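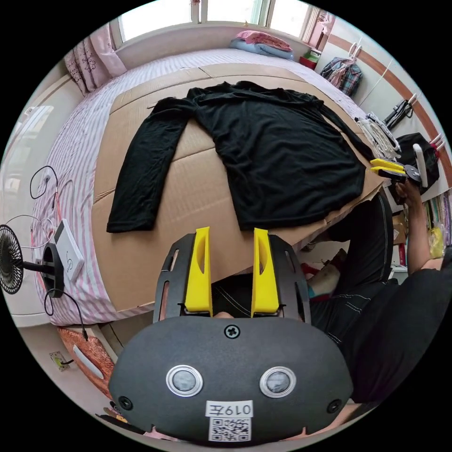
Black shirt laid out on flattened cardboard.

Pekesside Reading Log - README
2021-11-23 | by the Pekesside log keeper
3 comments | Share

Hello and welcome! Pekesside is my reading log, turned into a plain data file so that other people who love history books and biographies can poke around in it, borrow from it, or argue with it. I started it in April with a stack of secondhand paperbacks and a very strong feeling that I was forgetting everything I read (I once got a good way into a life of a riverboat captain before I remembered the ending, and then had to go find my own copy on the shelf with my own pencil marks in it). It has grown to 800 entries now, which sounds like I never sleep, but please read the next part before you decide that about me.

What is an entry?

An entry is one sitting with one book. It isn't a finished book. If I read a chapter at lunch and another before bed, those are two rows, and they will both carry the same title. I know some of you keep logs by the book and will want to group them, and you can do that easily enough with the title and author columns together. Please don't use the title alone! There are far more books called "A Life" than you would think, and I seem to own most of them.

What is in the file

The main file is entries.csv. Going across, you will find the title, the author as printed on the cover, the kind of book (biography, memoir, letters, general history, or fiction for when I need a rest), the page I started on, the page I stopped on, where the copy came from, a mood word, and a notes column. The notes are the part I care about most and they are very uneven. Some are a long paragraph about a general's terrible marriage, and some just say "maps!!" because the maps were good.

The second file, copies.csv, says a little more about where each copy came from. Most are from the Birhane branch library, quite a few are from the Winiler paperback series, and the rest were gifts or came out of boxes at yard sales. Winiler renumbers its pages between printings, so if your page numbers don't match mine, check the printing column first - it has saved me a good deal of head scratching.

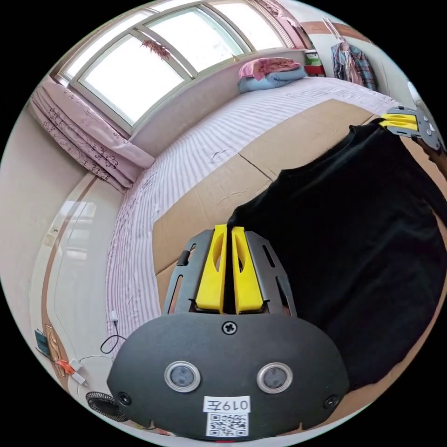 One reader wrote to say that the mood word is useless if it can be anything at all, and that a log with "cross," "grumpy" and "crabby" in it is really a log with one mood spelled three ways. I thought that was fair, and I took a long evening over it with a pot of tea. The mood column now uses a fixed list of 25 words, and you can find them in moods.txt. The old words are still there in a column called mood_old, because I couldn't bear to throw them out.

How the notes were made

I write in a paper notebook while I read and type it all up later in Jodis, the little log program I have used from the start. Jodis saves curly quotes in its own peculiar way, so I run the file through a clean-up script before I share it. If you still see an odd mark in the middle of a word, that is most likely a dash that didn't survive the trip. Do let me know and I will fix it by hand.
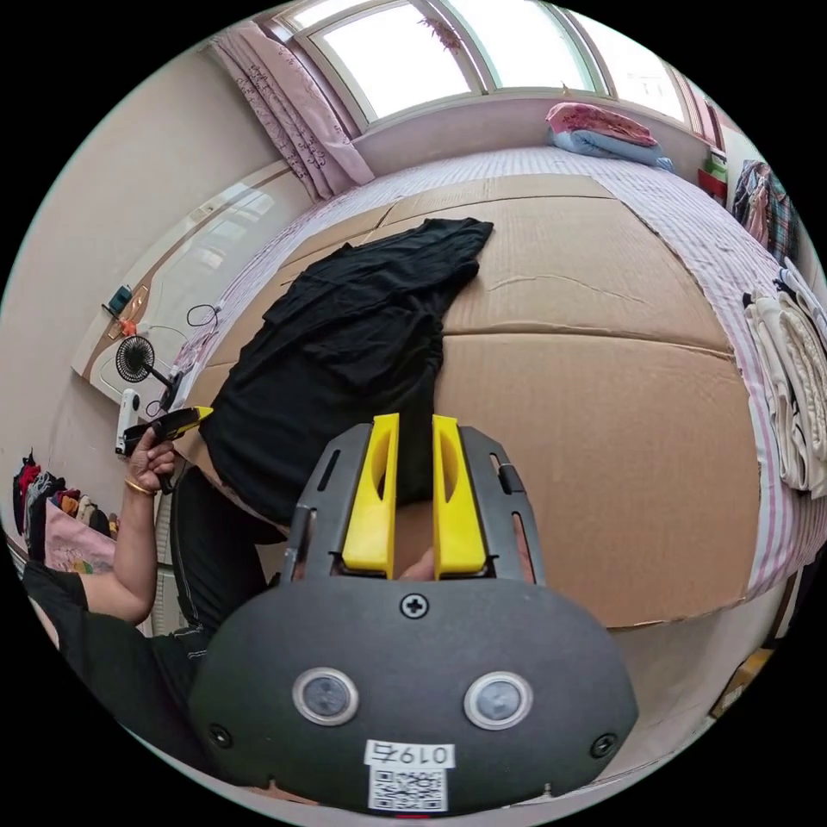 Reading time: 4 minutes

Things to be careful about

This is one person's reading, and it leans heavily toward presidents, explorers and stubborn women who wrote a lot of letters. Please don't use it to say what people in general like to read. Start pages before the summer are sometimes guesses, and those have a "g" in the last column. Audiobooks are left out completely for now - I haven't found a way to note where I stopped that makes any sense next to page numbers, though I would love to hear how others manage it.

There are spoilers in the notes, if you can spoil history. I do tend to give away who gets shot. The fiction rows are worse, so if you are partway through a mystery you might want to filter those out first.

Using and sharing

You may copy the file, trim it, add your own rows or make charts from it. A mention of Pekesside would be lovely. If you start a log of your own with the same columns, please send me the link, and tell me which biography I should read next, since my list is getting short on women scientists and long on admirals.

Contact: use the message form on the Pekesside page
© 2021 Pekesside Reading Log
Back to top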